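Diary > Drisgate > June

June, evening

Today I walked the long way to Purness, over the hill and down again by the chapel. Veikko had told me it is four hours. For him perhaps it is. I left at seven in the morning and I saw the harbour only when the clock there was showing half past one.

The first part was easy and a little boring. The path goes beside the road, and then it crosses a field where the grass was so high that my trousers became wet to the knee. I met a man with a bicycle who asked me if the gate was open. I did not understand the word he used for gate, so I said yes, and afterwards I was worried about him for a long time.

After the gate the path climbs. I stopped many times. My heart is good, the doctor says, but my legs are from an office. At the top there is a flat stone with letters cut into it, too old to read, and I ate my bread there and wrote two postcards. One is for Sabina Munasinghe, who was my neighbour in the old flat and who still sends me seeds every spring. I told her that the beans are growing – this is true – and that I am learning the names of the birds, which is less true. I know the lapwing now. The others I call small brown one and bigger brown one.

In Purness I bought a ticket for the bus and had 2 coins left, so no coffee. I sat on the wall and looked at the boats. There is one named Irneleo, painted green, and an old woman was scraping her side with great patience. We spoke a little about the weather. She said rain tomorrow, and she said it as if she had ordered it herself.

The bus is number 153 and it goes through every village. I slept, and I woke up with my cheek on the window, one stop too late.

At home I washed my socks and looked at my step counter, which my brother gave me. In the morning, before I even left the house, it showed 3000. I do not believe it. I think it counts when I brush my teeth.

Supper was soup from yesterday. Now I am at the table with the lamp and my feet hurt in a pleasant way. I must remember to write to Veikko that his four hours are wrong.

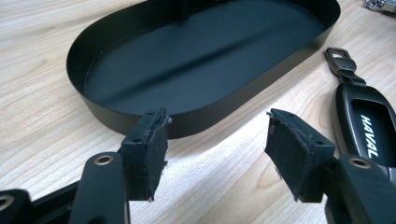 June, next morning

The rain came, as the woman said. I stayed in bed until nine and read the Singhal novel, two chapters, with the dictionary closed. I missed some words but I think I have the story. The son will come back, and the mother will not be pleased.

3 comments · 2 shares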